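Laundry Tips: What the Loading Trials Showed

Woo-jin Wang and Afroza Chowdhury ran 472 washer loading trials with a two-armed robot at Bastar and wrote down every dropped or snagged item. Most of the findings work just as well for people.

Swing the door fully open before you pick anything up. A half-open door caused more snags than any other setting.

Put the basket on the floor right under the opening. With the basket off to one side, 35 items ended up on the floor – with it under the door, 6 did.

Take hold of a bundle near the middle, not by a sleeve.

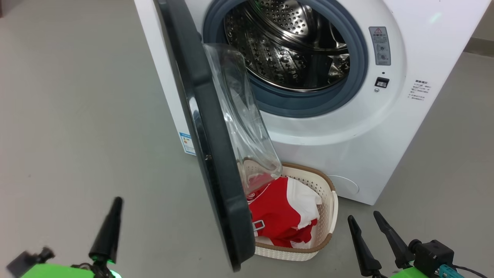
Fasten buckles and zippers first, and turn the garment inside out if you can. Check the rubber seal for socks before you shut the door.

Chowdhury is repeating the trials in February with towels and bed sheets.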